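# Two Arms and a Pile of Hats: Our Club's Term With the Venov Tabletop Kit

Our robotics club has had the Venov two-arm kit since last November, and enough parents and other club leaders have written to ask whether it's worth the money that I figured I'd better sit down and put it all in one place. Fair warning, I like this thing a lot, and I do go on. 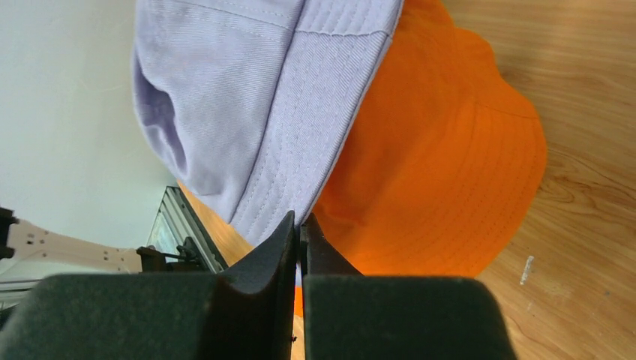 **Imke Hollmann**
Club leader, Grullosdale Robotics Club

Let me begin with the project, so you know what we've been asking of it. The fall challenge from the Callitz league is called Tidy Up, and teams get points for having their robot sort and put away soft things. Most clubs go straight for socks or dishcloths. Ours voted for bucket hats (I was outvoted, and I've made my peace with it), and a bucket hat is a wonderful, maddening thing to hand to a robot! It has a stiff part and a floppy part, it folds in on itself, and two of them piled together become one big puzzle of brims.

The assembly took us three club evenings. The instructions are clear through the arms and get a bit thin when you reach the wiring, where one drawing is asked to do the work of four. Finn Rathjen, one of our older students, redrew that page with colored pencils and we've used his version ever since. There are 144 screws in the bag and I'd suggest sorting them into muffin tins before you let anybody under 13 near them.

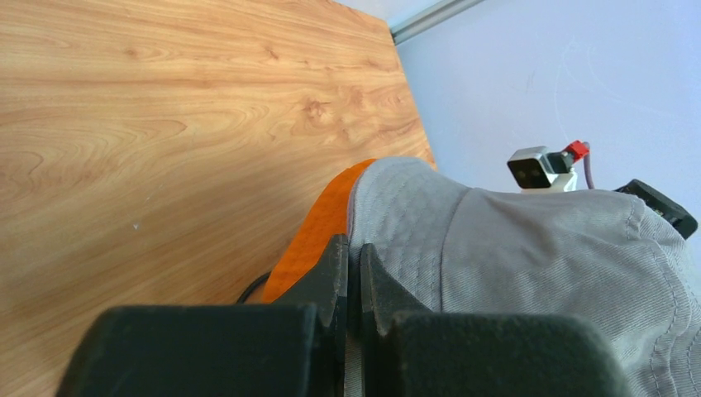
The grippers are where I'd spend my praise. The fingers come to a nice narrow tip, and that matters enormously with cloth, where you want to get hold of one edge and leave the rest alone. Zulema Daza, who had never programmed anything before joining us, worked out that coming in low over the brim gave her a far better grab than coming straight down on the crown. She kept a notebook of every try: 141 grabs over the term, and 37 of those ended with the hat where she wanted it. That may sound low to you. The first week we had none at all, and I remember the cheer when the first one went over the stand, you'd have thought we'd landed on the moon.

Driving the two arms together is harder. The software lets you run each one alone quite happily, and then you switch on both and have to think hard about who goes first. There's a setting called "shared space" that keeps them from bumping elbows, but it's buried three menus deep and it switches itself off whenever you restart. Please fix that, Venov! We taped a note to the laptop.
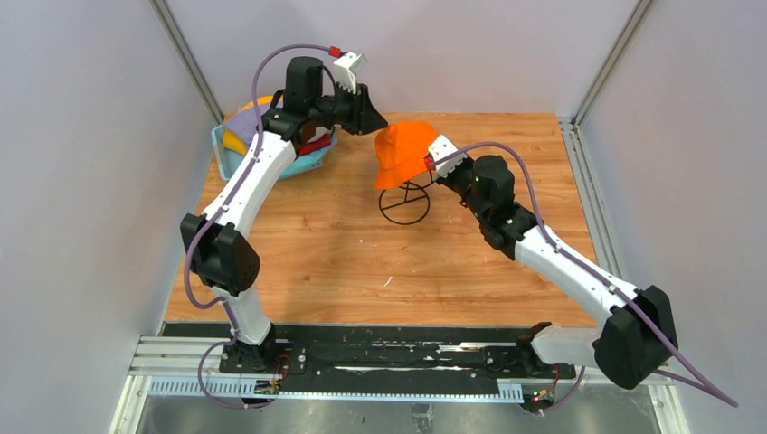
Cables are my other grumble. They need slack to let the arms reach, and slack likes to wander. We spent a whole evening rerouting ours, and Derek Tindall (he teaches shop at the middle school and helps us on club nights) thinks a couple of simple clips in the box would have saved us the trouble. I agree with him. The rail under the arms, on the other hand, has been rock solid, scuffs and all.

We also tried the smaller Sleiman kit for a few weeks on loan. It's cheaper and quicker to put together, and for a younger group I might choose it. With only one arm, though, you can't hold a hat steady with one hand and straighten it with the other, and that was the part our kids wanted most.
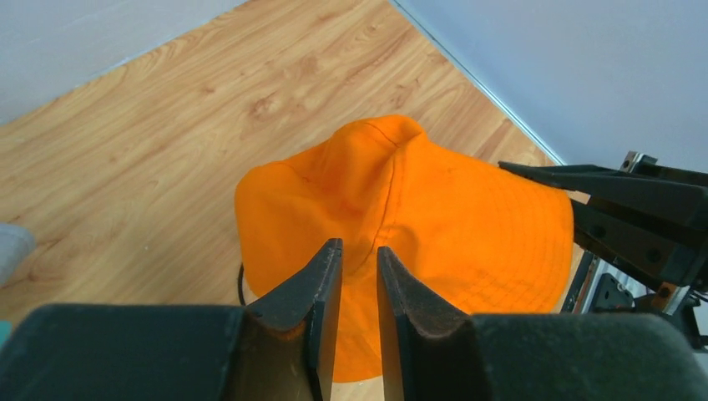
*The orange hat, with both grippers close by.*

Would I buy it again? Yes, and I'd buy the spare fingers at the same time. Plan on one patient adult for every four students, and get a good long table. If your club is close enough to Grullosdale to come try ours before you decide, write to me and we'll set up an evening. Bring your own hats if you like, the floppier the better!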